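3.2 Work surface and object placement
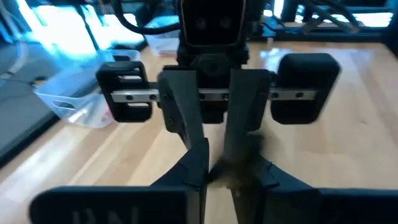
Last modified: 7 June 2022

Figure 4. The light wooden tabletop used in the placement task.

All sessions in the Lavinari set took place at a tabletop of pale wood. We chose a light surface after the January pilot, in which small dark items were hard to tell apart from a stained desk. The top was left bare between sessions and wiped down with a dry cloth — no mat or cover was added, as in Conceição's earlier study of kitchen sorting.

The task is a simple one. Items are picked up from one side of the table and set down on the other, in any order. We kept 113 sessions in the final set. A further 14 were dropped for poor lighting, and 2 were dropped when the table was moved partway through. Items came from the Tritura household list, which covers small goods of mixed shape and color.

Welington Conceição checked the placement notes against the recordings. Where an item was smeared by motion, as near the lower part of Figure 4, he left its label open and did not guess from neighboring moments. Open labels are kept in the released notes and are left out of the totals in Section 4.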